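Demonstration collection (robot learning)

Demonstration collection is the stage of robot learning in which examples of a task are recorded for later use in training a control policy. Each example, called an episode, pairs camera images with the state of the arm and the commands sent to it at every time step. The method is used mostly for manipulation work, where rules for grasping and placing are hard to write by hand.

Setup

A typical station has a fixed arm, a two-finger or multi-finger gripper, a work surface and at least one camera whose position does not change between sessions. An overhead view is common for tabletop tasks. It keeps most object outlines apart, but it gives little information about height, and the arm hides whatever it is working on during the grasp.

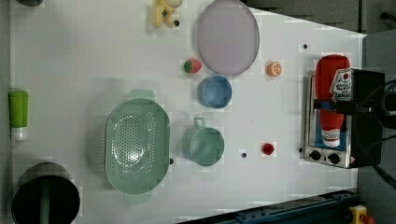 Objects are chosen for variety of shape and for low cost of replacement. Household sets usually mix rigid dishes, toy food, squeeze bottles and tubes. Items not needed for the task are left on the surface as distractors, so that the policy learns to pick out the target among things of similar color or size. A red bottle may share the table with a toy strawberry, and a green mug with a green colander.

Recording

In teleoperated collection, a person drives the arm with a hand controller, a leader arm or a tracked glove. The Pundari procedure, written by Ronaldo Marquez and Rhea Espiritu, divides an episode into approach, grasp, transfer, release and return. The operator marks the end of the episode, and a second person assigns the label. Failed grasps are kept under a separate label, as they can be used to train a success detector.

Layouts are changed on a fixed schedule. Under the Pundari procedure the objects are moved after every 10 episodes. Longer runs on one layout produce policies that repeat a memorized path when the target is shifted.
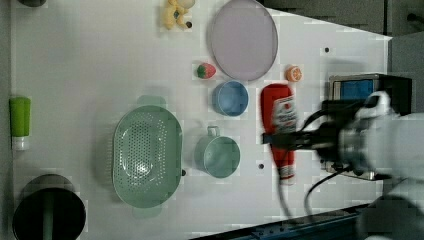
Mared Griffiths

Occlusion by the gripper is the main source of labeling disagreement in overhead footage. When the fingers cover the middle of a bottle, a single image may not show whether contact has been made. Annotators therefore use the finger position signal along with the video. If the two conflict, the episode goes to review.

Data quality

The Riren collection, assembled under Jennylyn Javier, holds 3532 episodes from 2 stations. In its first release, 67 episodes were withdrawn for clock drift between the camera and the joint log. Other common faults are dropped frames, a camera moved between sessions, and task text that names the wrong object.

Operator style is also a source of variation. People differ in approach angle, speed and the length of pauses before closing the fingers. Pauses are often trimmed, though Úna Fitzgerald has argued that trimming removes useful examples of small corrections.

See also

Behavior cloning
Grasp planning
Teleoperation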